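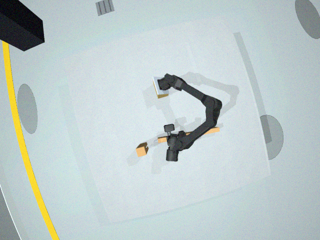
HATPORT, December 31, 2022 - Ganden has released version 2 of Petau, its planning and control software for robot arms that pick up, move and stack things. The new version is free to download from today, and it comes with the full set of simulated block-building tasks that the team has been using to test it.

Petau takes a goal such as "stand this block on its end beside the plank" and works out the grasps, the order of moves and the path of every joint. The first version did this in separate stages. It chose a grasp, then looked for a path, and if no path could be found it went all the way back to the beginning. Version 2 keeps several grasps open while it searches, so an arm that can't reach round its own elbow from one side will try the other without starting again.

"I'm really proud of this one," said Teresa Stępień, who leads the planning work at Ganden. "Long, thin parts used to give us no end of trouble. You pick up a plank at one end and suddenly the far end is sweeping through everything else on the table. Now the planner treats the plank as part of the arm from the moment the fingers close, and you can watch it swing the thing round the other blocks. I still stop what I'm doing to look!"

The bundled task set, called Sobczak, has 114 building tasks made up of planks, cubes and upright blocks. Some need only one piece moved. Others need a piece put aside first so that another can go in underneath, and these are the ones the team has learned most from. Every task can be loaded with different starting positions, and each run is saved with the planner's decisions next to the joint data, so a developer can step back to the exact point where a search went wrong.

Collision checking has been rewritten as well. It now runs alongside the path search and shares its results between nearby poses, which has cut the average planning time on the Sobczak tasks by about 50 per cent compared with version 1 on the same desktop computer. The gain is smaller on single-piece tasks, where there was less to save, and larger where two pieces have to pass close to each other.

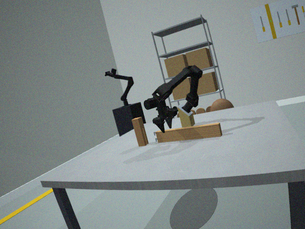

Work on the simulated workcell took up much of November. Shelving, walls and floor markings are all loaded from one plain text file, and users can swap in the layout of their own lab or workshop. The planner reads the same file, so a shelf that has been moved in the simulator is moved for the collision checker too. In version 1 these were two files, and keeping them in step was the most common cause of support questions.

"People would write to us saying the arm had gone straight through a cupboard, and it was nearly always that," said Leonie Lüthi, who looks after the simulator and the user forum. "I wrote the same reply so many times that I had it saved. I'm very happy to delete it."

Lüthi also rebuilt the replay viewer. Runs can be slowed down, paused and seen from any angle, and two runs of the same task can be played side by side. Shadows and image noise can be turned up or down for anyone who wants to test a vision system on the rendered views.

There are still limits. Petau 2 plans for rigid objects only, and it expects to be told where each piece is at the start. Tasks in which two arms hold the same piece will load, but planning for them is marked as experimental and may be slow. Stępień's group is working on both points and would be glad of difficult examples from users.

Files from version 1 can be opened in version 2 after running the converter supplied with the download. Layouts with custom grippers will need their finger shapes checked by hand.

The release closes 110 issues reported by users, and their names are listed in the release notes. Ganden would like to thank all of them, especially those who sent in their log files.

Notes for editors

Ganden develops planning and simulation software for robot arms and is based in Hatport. Interviews with Teresa Stępień and Leonie Lüthi can be arranged through the Ganden press desk.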